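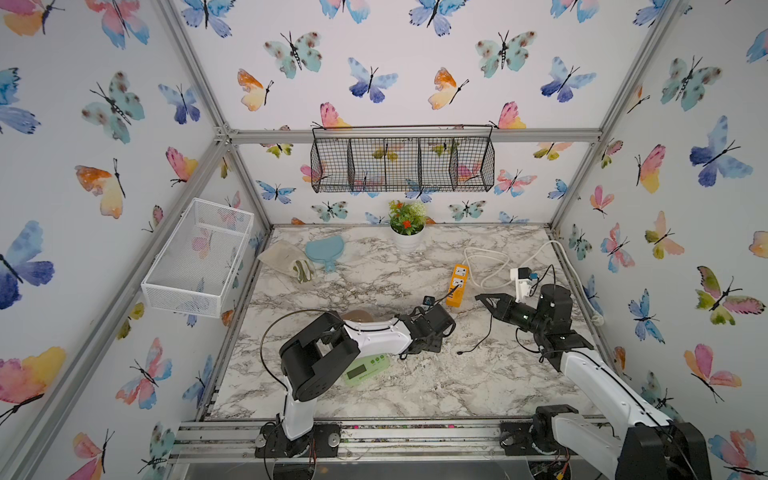

Two-arm setup at the bench, with the orange power strip between the grippers

Home | Archive | Threads | Search | Subscribe
4 min read

From: Gudrun Fuchs
To: Merkley small-arms list
Date: 7 Sep 2018
Re: Slim jaws or wide jaws for plugs?

Hello Eckhard, hello all,

Eckhard Böttcher wrote:
> We have been using the wide Plarkia jaws on our arms for most of
> the year and I am happy with them for cups, sponges and so on.
> Small plugs are another matter. The wide pads cover the whole
> plug body and then there is nothing left sticking out to go into
> the socket. Has anyone run the slim jaws long enough to say
> whether they are worth the money? And do you find you need the
> same jaws on both arms?
>
> Eckhard

I meant to answer this days ago and then kept wanting to try one more thing first, so please forgive the wait. I have the slim black jaws on both arms at the moment and have been working with the orange strip at the top of this message, the one with two white sockets. I picked it mainly for the color, I admit, as our table top has gray and brown veins running through the white and anything pale simply melts into it from the overhead view.

On your first question, yes, I would buy them. I did 500 tries with the wide jaws and then 500 with the slim ones on the same small black plug, and the slim ones seated it far more often. My notes are a bit of a mess (I changed the closing force halfway through the first batch, which I should know better than to do), so I would rather not give you a percentage that somebody then quotes back to me in December. But the difference was plain enough that I stopped arguing with myself about it.

What they are bad at is anything soft. A folded cloth slides right out unless you come in steeply and pinch up a good fold of it, and with a round plastic handle you get a nice firm hold followed by a slow, sad rotation. I put thin rubber on the tips and that helped with the handle. It did very little for the cloth. If most of your day is cups and sponges I would keep a wide pair within reach.

As for the same jaws on both arms – I started out with one of each, thinking the wide pair would hold the strip steady while the slim pair did the plug. It works nicely until the plug is lying on the wrong side of the table, and then you are handing it across, and the wide jaws swallow it exactly the way you describe. With matching jaws either arm can take either job. Holding the strip with slim jaws is a little less secure, so I grip it close to the end and push more gently with the other arm.

A word about cables, too, and I mean the arms' own cables as much as the ones you are trying to plug in. Leave more slack at the wrist than you think you need, but check where that slack goes when the forearm is stretched out low over the table. Mine likes to drag, and on 3 mornings in a row it carried the little plug off before the jaws got there. I had been blaming the Grestura controller for that, quite unfairly, and had even written them a rather stiff email. They were very kind about it.

The controller does have one habit I don't care for. When both arms get a close command together, the right one lags by a hair, and with a stiff cable held between them you can see the tug. Slowing the close down hides it. Does yours do the same, Eckhard, or do you run the arms from separate boxes?

I am going to carry on up to 2,000 tries with the slim pair and look at the tips for wear. If you would like to borrow the wide set with the rubber on in the meantime, just say so and I'll put it in the mail to you.

Warm wishes to everybody,
Gudrun

Previous in thread | Next in thread | Reply to list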